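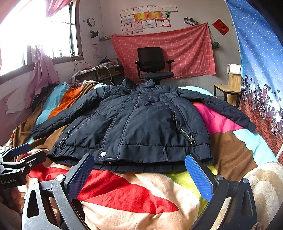 Veste matelassée bleu marine étalée sur le dos, manches écartées.

Kornesau – plier le linge de tous les jours

Présentation
Kornesau est une collection consacrée au pliage des vêtements à la maison, sur un lit, un canapé ou une table, avec les couvertures et les rideaux qui se trouvent là. On y range des pulls, des chemises, des pantalons et surtout des vestes d'hiver, notre grande passion ! Plier un tee-shirt, tout le monde sait à peu près faire. Une veste rembourrée, avec son col montant, ses cordons et ses poches zippées, c'est un tout autre plaisir.

La version actuelle réunit 609 séquences, réparties en 10 types de vêtements et tournées dans six logements. Les vestes et manteaux en représentent près de 10 %, et nous aimerions beaucoup en ajouter.

Pourquoi les vestes matelassées
Parce qu'elles résistent, gonflent, glissent et se rouvrent dès qu'on les lâche. Sur la veste marine, on trouve déjà presque tout ce qui rend l'exercice intéressant : une longue patte de boutonnage surpiquée fermée dans le bas par un bouton-pression rond, une petite extrémité de zip métallique qui dépasse juste en dessous, un cordon avec son arrêt sombre d'un côté, un élastique gris clair de l'autre. La petite inscription « SINCE 1968 » le long de la poche inclinée est bien pratique pour retrouver le sens du vêtement une fois les manches rabattues.

Méthode de pliage suivie
1. Poser la veste sur le dos, col vers le haut du lit, et lisser le devant du plat de la main.
2. Écarter les manches, puis les ramener l'une après l'autre sur la poitrine, poignets vers le bas.
3. Rentrer les cordons qui dépassent.
4. Rabattre chaque côté vers la patte centrale.
5. Remonter l'ourlet jusqu'au milieu, chasser l'air, replier vers le col.
Le col reste à l'extérieur du paquet. Athina préfère la version roulée, notée « rouleau » dans les annotations – elle prend moins de place sur l'étagère, mais le pli central marque davantage.

Contenu du dossier
vetements/ : une fiche par vêtement (type, couleur, fermeture, poches, cordons)
sequences/ : les pliages, classés par logement puis par type
surfaces/ : notes sur le support (couverture unie, couverture à motifs, bois, carrelage)
annotations.csv : étapes, début et fin, méthode employée

Limites connues
Les couvertures très colorées compliquent le repérage des bords pour les vêtements clairs. Les tissus sombres s'en sortent mieux, mais leurs coutures ton sur ton se lisent mal le soir. Il n'y a pas encore de vêtements d'enfant. Les fiches du logement Spanos n'indiquent pas toujours si les poches étaient fermées.

Contribuer
Les parkas, doudounes et coupe-vent sont les bienvenus, même usés. Merci de remplir la fiche vêtement avant le premier pliage et de noter toute méthode qui s'écarte des cinq étapes.

Responsables : Flynn Ruawai (séquences), Athina Dimitriou (fiches et annotations)
Dernière mise à jour : 22 avril 2022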